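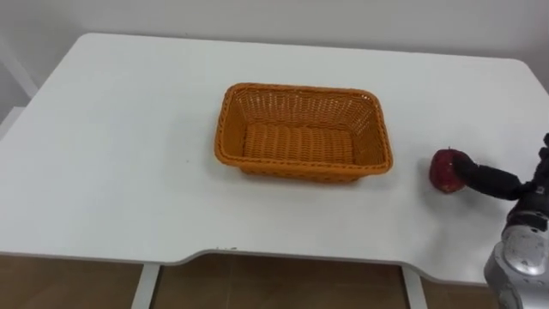 Start with the batch screen. Ralterura opens a video folder and lists every clip with its length and size, so you can pick what to convert before anything runs. An orange woven basket on a white table, and a plain background like that keeps a file small. Say that palette size matters more than frame rate here.

Apr 4, 2023
Ye-seo Ahn

Next, the numbers. The Dernemard archive had 2673 clips in 13 folders. Converting took over 3 hours on one laptop -- pause, let people write that down.
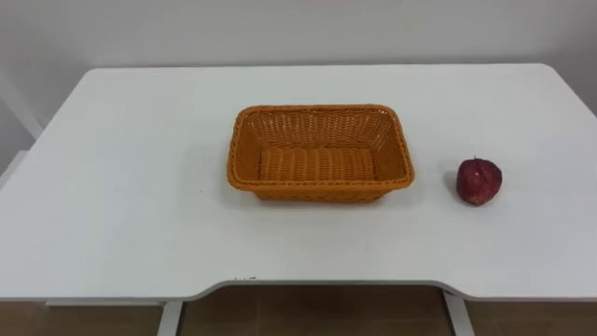

Basket on the white tabletop

Show the naming rules. Leave "keep original name" on. Cevberg's old files had spaces in them and 2 folders failed the first time. 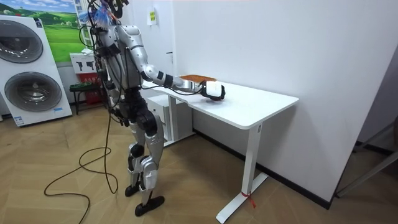
Robot at the desk, right arm forward

Move on to cropping. Set the crop once, then apply it to the folder. Clips shot upright need their own preset -- open the Kordestani one and change the ratio live.

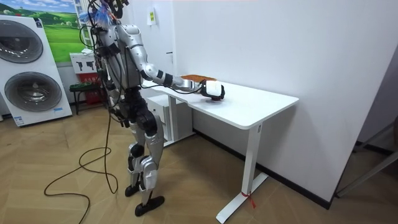 Save the preset under a new name before closing the window. Questions after this. The subtitle export is planned for May.

Contact: Ye-seo Ahn | Copyright 2023 | Back to top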